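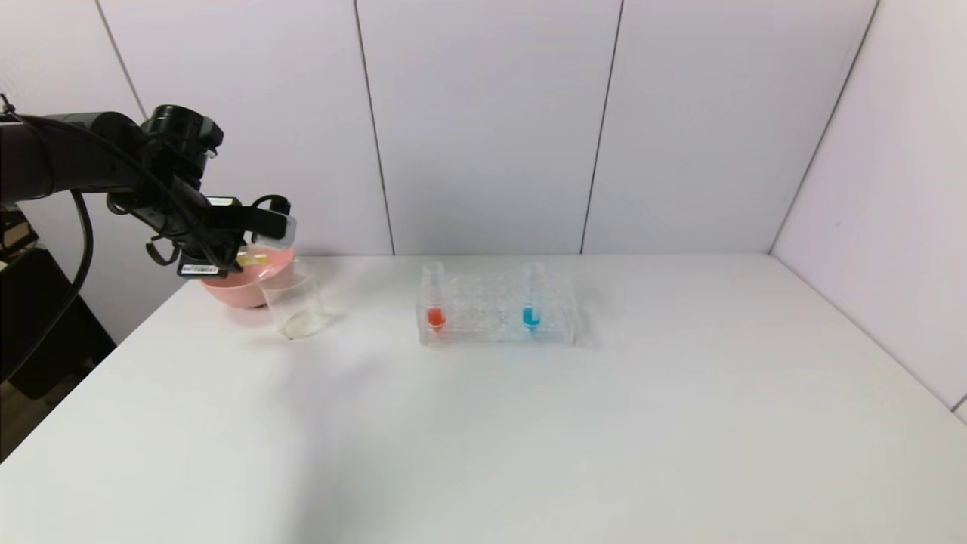 Pink bowl and glass beaker on the white table

How I Make Overnight Pickled Onions
By Yaryna Moroz - January

I used to buy these by the jar, and then my neighbor Zoriana showed me her way and I never went back! You need two big red onions, 200 ml of vinegar, 200 ml of water, a spoonful of sugar and a good pinch of salt.

Slice the onions as thin as you can stand (I cry every time) and pack them into a clean jar. Heat everything else in a small pan until the sugar melts, then pour it over - slowly, so it doesn't splash. Push the onions under with a fork.

Let the jar cool for around 40 minutes before you put the lid on, then stick it in the fridge overnight. I eat mine on eggs, on toast, straight from the jar at 11 pm...

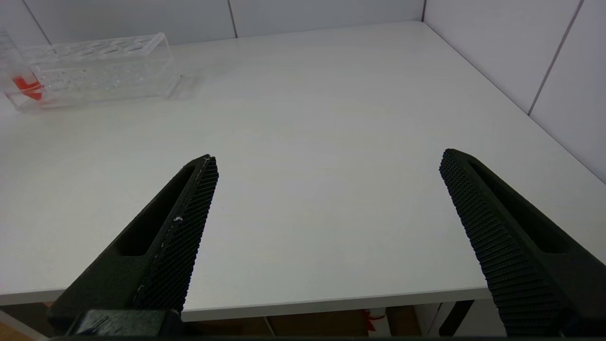 Plenty of white tabletop

If yours taste too sharp, add a bit more sugar next time. Mine keep for two weeks in the fridge.

12 comments | 31 shares

Related
Quick Cucumber Salad
My Lazy Beet Soup
What to Do With Leftover Dill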